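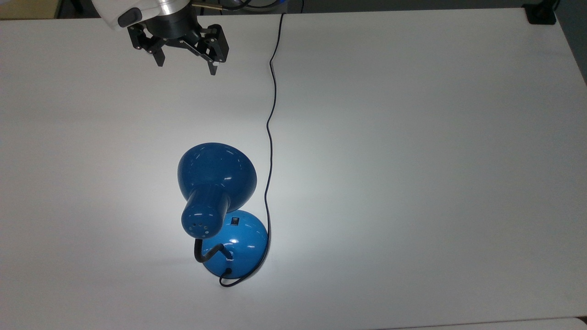 TORNEDHOLM, Sunday, March 16, 2025 — Automation firm Drastitska has added a desk lamp task to Ondix, its library of robot tasks taught by remote control. An operator steers the arm through the whole job, and the recorded motions are then used to train a control program. The lamp is a small blue model with a flexible black neck, a rocker switch on its domed base and a long, thin power cord. The arm works with a two-finger parallel gripper. Both the switch and the cord present problems that earlier tasks in the library, mostly stacking and sorting, did not.

The task has two stages. In the first, the operator brings the lamp to an upright position with the shade pointing at the table. In the second, the operator presses the switch. Each stage is recorded as a separate segment so that a failed press can be dropped without losing the first part of the run.

Drastitska said 59 demonstrations had been accepted into the library so far. Another 27 were rejected, most of them over contact with the power cord. A gripper finger that catches the cord can drag the base several inches, and the company does not want that motion copied by the trained program. Runs in which the cord is touched but the base stays put are kept and labeled.

The neck is the other source of trouble. It bends under load and holds its new shape, so the position of the shade cannot be worked out from the position of the base. Operators are told to grip the lamp low and to correct the shade afterward with short moves. Long single moves were tried in August, when the task was being designed, and were dropped after the neck sprang back too often on release.
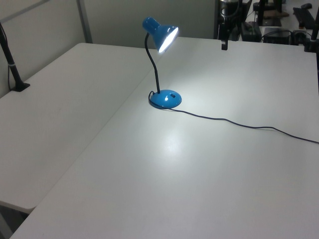
Pressing the switch takes less force than steadying the lamp while it is pressed. The operator has no sense of touch through the controls and relies on the camera views alone. Pressing too far from the center of the rocker tips the base slightly and spoils the contact. The current instructions call for a vertical approach with the gripper closed, a pause just above the switch, and a slow final descent.

Four operators recorded the accepted runs, working in shifts at the company's Tornedholm site. New operators complete four practice runs before their work is considered for the library. Practice runs are not stored.

The demonstrations will be shared first with Rothe, a maker of assembly equipment that uses Ondix data to test its own control programs. Rothe plans to compare programs trained on the full set with programs trained only on runs in which the cord was never touched. Drastitska said it would continue recording with the lamp in different starting positions and with the cord laid along different paths across the table. No date has been set for a wider release.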